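Tarnenance Cotton Percale Sheet Set, double – a long-term review
15 June 2002

I have been meaning to write this up since the winter, when we bought our first set in the December sale, and I am glad I waited, as my opinion of these sheets has changed twice since then. If I had written after the first week you would have had a grumble. If I had written in March you would have had a love letter. What follows is somewhere between the two, though a good deal nearer the love letter.

First, what you get. The double set is a fitted sheet, a flat sheet and 2 pillowcases, folded round a piece of stiff card and sold in a plain bag with a drawstring. The bag is made from the same cloth as the sheets and I have used ours ever since for clothes pegs. You can buy the pieces separately too, which I wish more makers would allow, as it is always the fitted one that goes first in our house and I have a cupboard full of widowed flat sheets to prove it.

Out of the packet they were, I'm afraid, horrid. Stiff as a tablecloth, with a papery crackle every time either of us turned over, and a smell a bit like a new school shirt. My husband asked if we were sleeping in an envelope. The label tells you to wash before use and I did, once, at forty, and it made hardly any difference at all. I very nearly sent them back, and I would have done if I could have found the receipt.

By the fourth or fifth wash they had begun to give. By the eighth they were lovely, and they have gone on getting better, so if you have just bought some and are reading this in a temper, do please hang on a bit longer. I tried soaking the second set overnight in cold water with a cup of white vinegar before its first wash (a tip from my mother, who swears by vinegar for everything from kettles to wasp stings) and that one softened up a good deal sooner. It might have been luck. I have also left off fabric conditioner altogether, partly to save money and partly as it seems to leave a sort of waxy feel on percale, as if someone has been over it with a candle.

For anyone who is as muddled by all this as I was, percale is a plain weave, one thread over and one under, and it feels crisp and cool. Sateen is the shinier, slippery sort. I had a sateen set from Morsy before these, and it was beautiful for a year and then went into little bobbles just where our feet go. I was also given a Zernar polycotton set as a present, and I will say for it that it needs no ironing and dries in no time, but on a warm night it is like lying on a raincoat. It lives on the spare bed now and the guests are too polite to mention it.
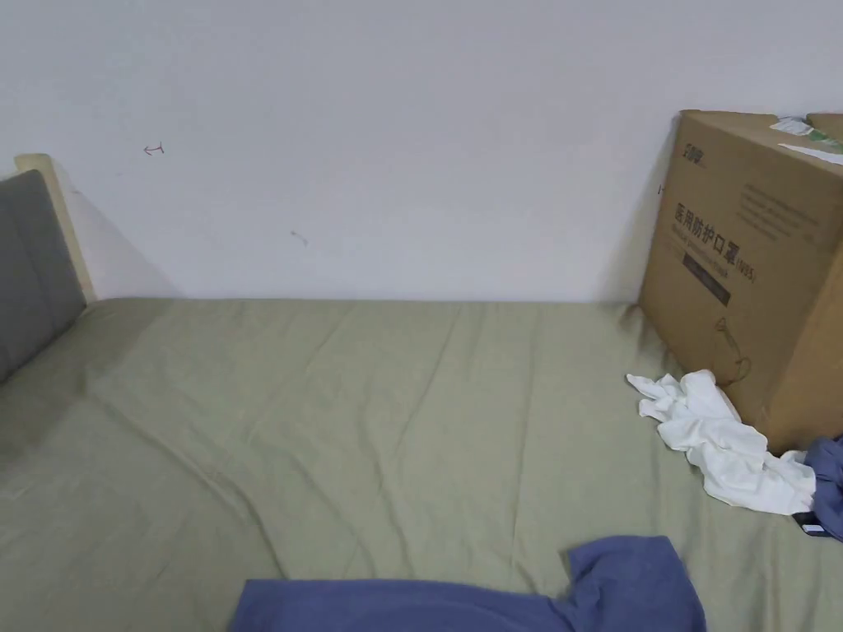 Fit is where most fitted sheets let me down, so I was watching for it. Our mattress is a deep one, with a pillow top that was sold to us as a great treat and has been a nuisance to dress ever since, and every sheet I owned used to ping off at one corner by about three in the morning. The Tarnenance one is cut deep and has elastic the whole way round instead of just at the corners, and it has not come off once. It does not pull drum-tight, mind you. You can see those long, shallow creases running across the green one, and that is about how ours settles whatever I do. If you want a bed like a hotel's you will need to iron the sheet and then tug it about a fair bit, and by the next evening you will have the creases back. I have made my peace with them. They don't feel like anything when you are lying down, and the flat weave means there is no ridge, only a line that you notice when the duvet is off.

Colour next, and here I dithered for weeks. There are 8 shades in the range, most of them quiet. I went for the sage in the end and have not regretted it. It is a greyish sort of green, closer to olive than to mint, and it goes with our white walls without making the room look like a dentist's. In the catalogue it looked a good bit brighter, so be warned if you are hoping for something cheerful. On the other hand, it hides tea splashes and the odd smear of hand cream very nicely, which white never did. The blue, which we had for the second set, has faded a touch along the folds, and I put that down to my leaving it on the line through a whole sunny weekend when we were away. The sage has had just the same treatment otherwise and looks much as it did.

A word about drying, as that is what decides most things in this house. We have no tumble dryer. Percale is thinner than you might expect from how crisp it feels, and on a breezy day the fitted sheet is ready to come in before I have finished pegging out the towels. Indoors it is another matter. Over the clothes horse in the back bedroom it wants a full day and a turn halfway through, or the elastic stays damp and starts to smell a bit of pond. I hang it by the long side now and shake it out hard before I peg it, and that saves a lot of the ironing. I iron the pillowcases only. Life is short and they are the part your face goes on.

I should put in my complaints, as it would be a poor sort of review without any. The label is sewn into the wrong corner. Every fitted sheet I have owned has had its label at the bottom right, so you know which way round you are, and on this one it is at the top left, and on the second set it is somewhere different again. I have put a stitch of red cotton in the bottom right corner of each, which is what my grandmother did with hers, and I no longer go round the bed twice saying rude words. The stitching on one pillowcase came undone along the inside flap after a few months, and I mended it in five minutes, but at the price I should not have had to. And the flat sheet is mean. It is wide enough but not long enough, and if you like a good deep tuck at the bottom and a fold-over at the top you will have to choose one or the other. I am a tucker and my husband is not, so this has caused words.

The price is on the steep side if you pay it in full. We didn't, and I am not sure I would. Trarkex, who do most of their trade by post, had the sets in their winter sale and again in the spring, and if you can bear to wait I would wait. I rang them to ask about the pillowcase and the lady on the telephone was kindness itself and offered to send another, though I had already done my mending by then and said not to bother. She also told me the deeper size would fit my sister's mattress, and it did, with room to spare.

Do they make you sleep any better? I have been asked this by my sister, who wanted a yes before parting with her money. I can only say that I used to wake up hot and cross and push the covers on to the floor, and I do that a good deal less now. It has also been a cool spring. The dog likes them as well, but the dog would sleep on a gravel drive if we were on it.

We now have 3 sets between the two bedrooms, so one is on, one is in the wash and one is in the airing cupboard, and I have given away the last of the old ones except for a couple kept back for decorating. The second lot has worn exactly as well as the first. I look at the middle of the fitted sheet each time I fold it, holding it up to the window to see whether it has started to go thin, and so far there is no sign of it. If one goes through I will come back and say so.

Four stars. It would have been five with a longer flat sheet.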